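Studio visit, Ditirby

Gerd Rothe paints in a former wool store at Ditirby, and in September he opened it to visitors for two days. Most of the work was from his Erneo series, 11 large canvases in grey and ochre, begun after a stay with the printmaker Ximena Esquivel. He mixes his own colours and keeps almost 155 labelled jars along the back wall. The early harbour drawings were upstairs – smaller, and to me the better work. 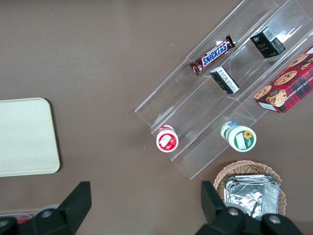
Are the harbour drawings for sale? Only the later ones, through the Tabrizi gallery, from $2,000 each.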